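Livska Oval Wicker Basket, two months on the counter
Reviewed 09/02/2022

The old fruit bowl was glass, and pears at the bottom of it went soft before I noticed. I wanted something with air getting in from the sides, low enough to see into, and not so deep that fruit piles up. The Livska oval came up in a search, I had a store credit at Ciltgate, and I ordered it along with a second basket for bananas.

Shipping took longer than promised. The box was bigger than it needed to be and the basket was packed well, with paper stuffed inside to hold the shape. There was a light smell of dry grass when I opened it. I left it by the back door overnight and the smell was gone in the morning.

The weave is tight. I ran a dish towel over the inside and nothing snagged, and I didn't find any sharp ends poking out near the base, where cheaper baskets usually have them. The rim is the best part – a thicker braid, rounded over, comfortable to grab with one hand. The wall slopes in toward the bottom, so the base takes up less counter than the opening would make you think. The color is a warm caramel brown. The listing photos made it look more orange.

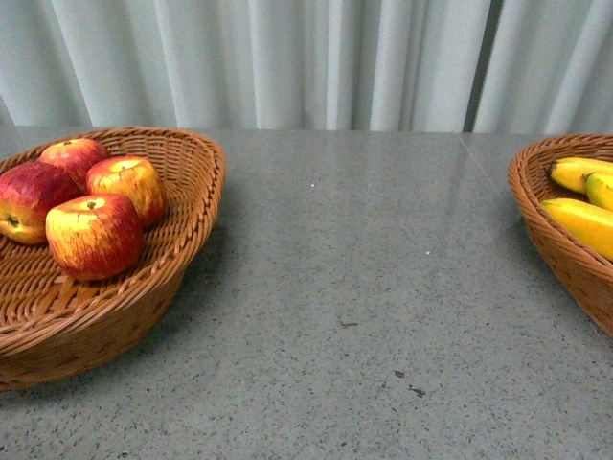

Vasanthi D'Souza wrote in to say that hers began to creak after one winter near a radiator, and that a few strands along the rim dried out and split. She now mists it with plain water every few weeks, lets it dry in the shade, and hasn't had a new split. She also said she wouldn't put anything heavier than apples in it, after a load of grapefruit pushed the base out of shape.

I can't speak to a winter yet. Mine has stayed quiet and flat on the stone, and it doesn't rock. It does slide if you bump it, as there is nothing under the base to grip. A square of shelf liner fixes that.

Cleaning is the weak point. Crumbs and bits of stem get down into the crisscross on the bottom and a cloth won't lift them. I turn it over and tap it, then go in with a dry paintbrush. The tag says no soaking. If you keep fruit that leaks, like peaches or plums, put a paper towel down first.

On size, apples fit easily with room left over. It would also do for onions or rolls. I wouldn't use it for berries or anything small.

I looked at the Zamudio version too. It has handles and a looser weave, and it costs more. The handles stick up and I would have hit them every time I reached for the faucet, so I passed. If you carry your basket to the table a lot, you might want them.

Good: smooth inside, solid rim, small footprint.
Not so good: slides on stone, hard to clean, slow delivery.

I would buy it again at the same price. I would skip the matching liner, sold separately – it bunches up in the corners of the oval and hides the fruit at the bottom.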